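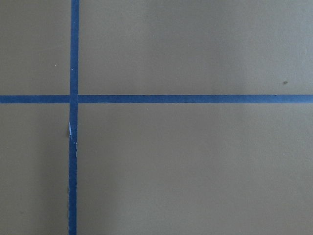
Gedier Blue Masking Tape, 60-yard roll

17 Feb 2023
By the Drundby shop desk

Gedier says this tape peels clean after 3 weeks. We'd plan on one. The claim on the wrapper is for indoor trim out of direct sun, and most people buying painter's tape have at least one window.

It is a decent mid-price roll all the same. It tears by hand without much fuss and holds on smooth painted wood. On textured walls we don't rate it. Paint creeps under the edge unless you press it down hard with a putty knife, and the "no-bleed" wording doesn't change that.

Gedier also sells a version called Bite, with a stronger glue for brick and rough concrete. It costs more and we wouldn't put it near fresh drywall. If your paint is less than a month old, the Tirkanora low-tack roll is the safer buy, whatever the Gedier label promises.

Item no. 468
Length: 60 yards
Color: blue
Use: indoor, smooth surfaces
Case orders: ask for item no. 515

Opened rolls can't be returned. Store flat, in the bag. A roll with dust on its side will leave a ragged paint line.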